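3.2 Stem handling and placement order

Stems were cut to length on arrival and held in a conditioning solution for 14 hours before use. The solution was the commercial mix supplied by Floltance, diluted with tap water according to the label. Woody stems (lilac, viburnum) were split at the base and stripped of all leaves below the water line. Soft stems were recut at an angle and left otherwise untouched. Any stem with visible bruising on the upper third was discarded and replaced from the same bunch.

Each arrangement followed one of two placement orders. In the outline-first order, the tallest line stems went in at the start and set the height and spread, after which the focal flowers were added and the gaps were filled. In the focal-first order, the largest blooms were placed low and near the center, and the line material was worked in behind them. The florists were told which order to follow but were free to choose the angle and depth of each stem. Withdrawals – any case in which a stem was pulled out fully and placed again – were logged by a second person at the bench, usually K. Pillay. Small turns of a stem already in place were not logged.

A total of 2277 placements were recorded across both orders. Arrangements left unfinished at the end of a 45-minute session were kept in the placement data but left out of the vase-life analysis in Section 4. 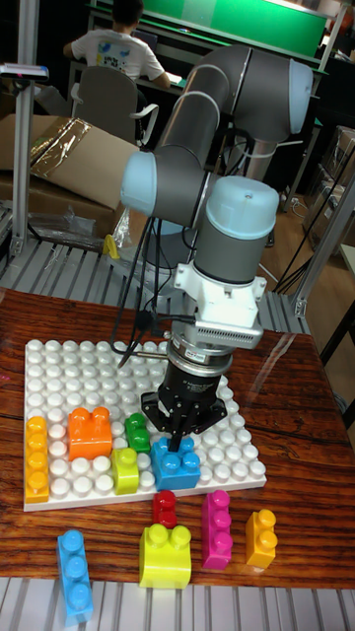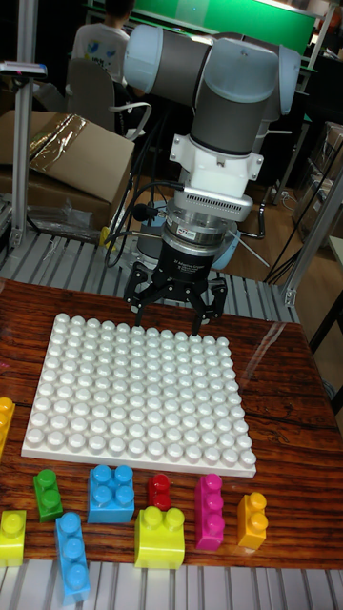 Figure 3. Robot arm with gripper over a white studded baseplate, two views.

3.3 Containers and mechanics

All arrangements were built in footed ceramic bowls from Iturra, chosen for their wide opening and shallow depth. Two kinds of support were compared: a pin holder fixed to the bowl with waterproof clay, and a ball of coated wire mesh held in place with tape across the rim. Floral foam was not tested. The growers who supplied the stems had asked that it be left out, and earlier work by Hiebert and Leiva had already covered foam in bowls of similar size.

The bowls were filled to 1000 ml after the last stem was placed and topped up daily to the same mark. Water was not changed during the display period. Mesh balls were made by hand from a single cut length, so the spacing between wires varied from one bowl to the next. This spacing was not measured. It probably accounts for part of the spread in withdrawal counts for thin-stemmed material, where a loose mesh gives little grip.

3.4 Scoring

Finished arrangements were scored by A. Swati and K. Amano, working apart and without knowledge of the placement order. Each bowl was judged on balance, depth and stability. Stability was checked by turning the bowl one full turn on a cake stand and noting any stem that shifted. Where the two scores differed by more than one point, the bowl was looked at again by both judges together and a shared score was entered – the original scores were kept in the record as well.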